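Rarneck 54 Rechargeable Headlight for Night Riding

Sold by Devgate Cycles. In stock in black only.

Every bike light on the market claims to turn night into day. We have ridden with a good many of them and night has stayed night. So before we tell you what the Rarneck 54 does, let us tell you how we came to stock it, because we turned it down the first time it was offered.

The maker sent us an early one in February. The beam was fine. The bracket was poor, and it drooped over every pothole until we were lighting up our own front tire. We sent it back with a note. The version we sell now has a different bracket, with a metal bolt through the hinge, and it has stayed where we put it over a winter of group rides. That is as much praise as we are ready to give a bracket.

What it's for

Road and path riding after dark, on routes with patchy street lighting or none. It throws a wide, flat beam with a sharp upper edge, so most of the light lands on the road and less of it goes into the eyes of people coming toward you. If you lead or join night rides, you will know how much that matters. One badly aimed headlight at the back of a group can ruin the evening for everyone in front of it.

It is a poor choice for fast trail riding. The flat beam leaves low branches in the dark, and you will find them with your helmet. Buy something with a round beam for that, even if you have to buy it from somebody else.

Modes

There are 3 steady levels and a flash. Low is enough for town streets. Medium is what most of us use most of the time. High is for unlit lanes and for the long downhill into Greltville, where the surface has been "due for repair" for as long as this shop has existed.

The flash we could live without. It is a hard, fast strobe and it is unpleasant to ride beside. Our own night ride asks people to keep it off, and we would ask you to do the same on yours. You reach it with a long press, so you are unlikely to set it off by accident with gloves on.

Run time, and why we don't print the maker's number

The box gives a run time for low that would get you through a long weekend. We don't doubt that somebody got it once, in a warm room, with a new battery. Ese Amadi, who leads our night ride, ran hers on high from a full charge on a cold evening and got 2 hours before it stepped itself down. On medium it lasted her the whole ride, café stop included, with the charge light still green at the end.

Batteries fade. Expect less in the third winter than in the first, whatever the brand, and be wary of any seller who tells you different. The cell in this light can be swapped at our workshop, and that did more to win us over than anything printed on the package.

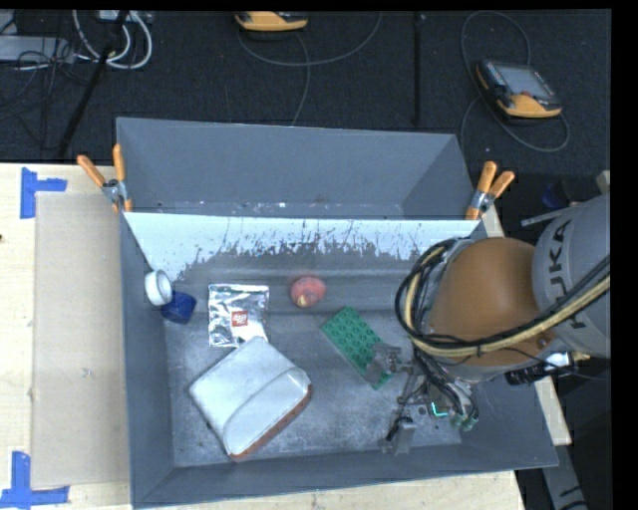
Charging is by USB-C, through a port under a rubber flap on the bottom. The flap fits well when it is new. We have seen plenty of rubber flaps grow old, and we don't expect this one to be special. Press it shut with your thumb, all the way around, before you head out in the rain. The warranty does not cover water that got in through an open port, and the maker does check.

The light can be used while it charges, but on low only. Some people carry a power bank in a top tube bag for all-night rides and that works, though you will have the flap open the whole time, so it is a dry weather plan.

Rain

The maker calls it "weatherproof," a word that means whatever the person using it wants it to mean. What we can say is that ours have been through several properly wet rides, including one where half the group gave up and took the train, and none has come back fogged or dead. We have not put one in a bucket. If you ride through fords, that is between you and the ford.

Fitting

The bracket takes round handlebars of the usual sizes, with a rubber shim for thinner ones. Tighten it by hand, then give it another half turn with the small hex key in the box. Past that you are only squashing rubber. It does not fit flat-topped aero bars, and the adapter that is meant to solve this is not good enough for us to sell. If you have aero bars, talk to us about a mount that hangs below the computer.

Set the beam at home before the first ride. Lean the bike against something, switch to medium, and tip the light down until the upper edge of the beam is lower than the light itself. Then have a friend stand down the street and tell you if they are squinting.

Side by side with the Ocampo

We also stock the Ocampo, which costs less and is brighter on paper. Some of you will want it, and we will sell it to you without an argument. Its beam is a plain round spot, much of which goes up into the trees. On a dark lane the Rarneck shows more of the road with less light. The Ocampo is smaller and easier to pocket when you lock up outside a bar, and as a light for short trips across town it is the better buy.

What we don't like

The button is flush with the case and hard to find in thick gloves. The charge light is green, then orange, then red, and the green and orange are difficult to tell apart under street lamps. The box contains a sheet of stickers.

We also think it costs a little too much. We have told the maker this and the price has gone up.

From a customer

Olga Carretero bought hers for the ride home from late shifts and wrote to us after 7 weeks: "Drivers dip their lights for me now, which they never did before. Maybe they think I'm a motorbike. The button is annoying. I'd buy it again if I lost it, but I'd complain about it."

In the box

Headlight, bracket, rubber shim, hex key, short USB-C cable, stickers. There is no wall plug.

Returns

Take it out on a real ride. If you don't get on with it, bring it back clean and with all its parts and we will refund you or put the money toward something else. Please don't return it unused because a forum told you a brighter one was coming out next month. A brighter one is always coming out next month.

Spare brackets and shims are kept at the counter and can be added to any order. For a replacement cell, bring the light in before noon and it will usually be ready for the ride that night.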